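Drollach Tipping Bucket Rain Gauge

Product code: Magesa 204
Availability: in stock
Ships from our warehouse, usually on Tuesday

The Drollach is a rain gauge for people who want to keep their own rainfall records at home, on the farm or at the school. It measures rain with two small buckets on a pivot. When one bucket is full it tips, the water runs out, and the other bucket takes its place. Each tip is counted and sent by radio to the indoor display.

We sell this gauge since many years and it remains our favourite for regions with sudden storms. The funnel is deep, so heavy drops do not splash out again. The grey colour of the body does not fade much in strong sun.

What is measured
Rainfall today, this week, this month and this year, in millimetres. Also the rainfall rate, which is refreshed with every tip. The display stores 2,076 records in its memory. After this the oldest records are written over, so please copy them to your computer if you wish to keep a long series. The Fikudia software is free to download and saves the records in a plain table that any spreadsheet can open.

Where to put it
Choose an open and level place. A good rule is that the gauge should stand at a distance of at least double the height of the nearest fence, shed or tree. Do not fix it under the eavestrough or close to a wall, the reading will be too low when wind comes from the wrong side. Use the small bubble level under the funnel when you tighten the screws. The radio reaches about 100 metres in open air, and less through brick walls or a metal roof.

Snow and frost
The gauge has no heater. In winter, snow collects in the funnel and is counted only when it melts, sometimes days later. Many customers in colder places take the funnel off in November and put it back when nights are mild. If you need winter precipitation, please look at the Bosemau heated model, which needs a mains cable to the garden.

Cleaning
Leaves, spiders and bird droppings are the usual reason for a dry reading on a wet day. Lift the funnel, rinse the filter with warm water and wipe the buckets with a soft cloth. Do not use oil on the pivot.
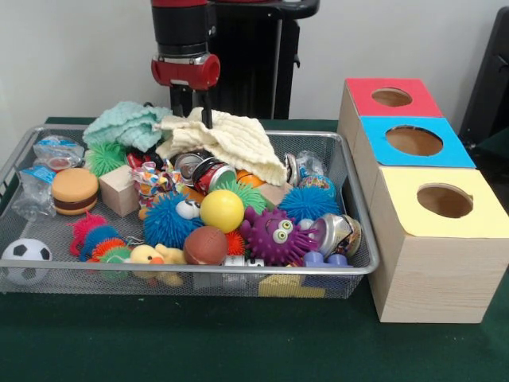 Metal mesh tray with toys and household items.

In the box
Gauge body with funnel and filter
Indoor display with table stand
Mounting bracket and 2 stainless screws
Printed guide in English and French

Batteries are not included. We recommend the lithium type for the outdoor unit, as ordinary ones become weak in frost.

Spare parts
Filter, funnel, bucket assembly and bracket can be ordered separately. Please write the product code in your message, because the older Drollach gauges have a narrower funnel and the parts do not fit.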